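**Desktop refurbishment, second progress report**
To: Rania Berrada, Ilport Fund
From: Sherif Chraibi, workshop lead
23rd December
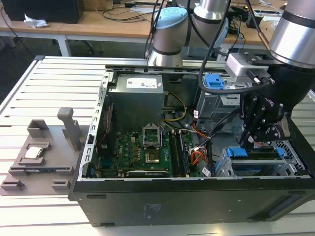

We have spent more of this period on processors than anyone planned to, myself included. The July proposal assumed that most donated desktops would need a clean, a new drive and a stern talking-to. That was true of the first batch. The second batch came out of an office clearance at Stilton, where somebody had been storing towers in a room next to the boiler, and those have needed opening up properly.

**Where the money stands**

Of the $1,808 released for parts, we have $1,000 left. Most of the difference went on memory and drives. The rest went on thermal paste, which we bought in small tubes at a silly price before Dalia Benkirane found a sensible supplier. She has asked me to say that she told us to wait. She did.

Nothing has been spent on power supplies. The ones already in the cases have tested fine so far, and I would like to keep that line untouched until spring.

**Machines**

We finished 13 desktops this period. They have gone to the Sakai Street reading room, where Kam-wah Shek set them up over one long evening and then called me to ask why one had no sound. It had no speakers.

Three more are open or waiting to be opened. On these we are taking the processor out, cleaning it, checking the socket under a good light and refitting it before anything else gets touched. It sounds fussy. On the first Stilton machine we did it last, after swapping the memory, the drive and eventually our opinions of each other, and lost a whole afternoon.

The processor now goes straight into a pocket in a printed tray when it comes out of the board. Before the tray, it went on "a clean bit of the bench," a phrase that meant different things to different people. The towers lie flat on the rails with the side panel off, so you can get at the socket lever without fighting the case. Driss Tawfik wrote the procedure up on one sheet of paper, after a first draft of four.

**What has gone less well**

Stock records. We moved to Hivesell in the fall to log donations, and for a while half the machines were in Hivesell and the other half were in Dalia's notebook. The notebook was more accurate. Everything has now been copied across, but please treat the donation totals in my last report as optimistic. I will send corrected ones with the next claim.

Side panels are also a nuisance. They come off, they get leaned against a wall with their cousins, and they don't all fit each other. We have started putting masking tape on each one with the machine's number — a measure I resisted as childish and now enforce.

**Next period**

- Finish the three remaining Stilton machines and deliver them to Sakai Street.
- Agree with you whether the leftover parts money can cover keyboards. The donated ones are mostly crumbs.
- Run one evening session on opening and closing a desktop, led by Driss, with his one sheet.

I'd be grateful for an answer on the keyboards before the workshop reopens. The reading room has been asking Kam-wah, and Kam-wah has been giving people my number.

Sherif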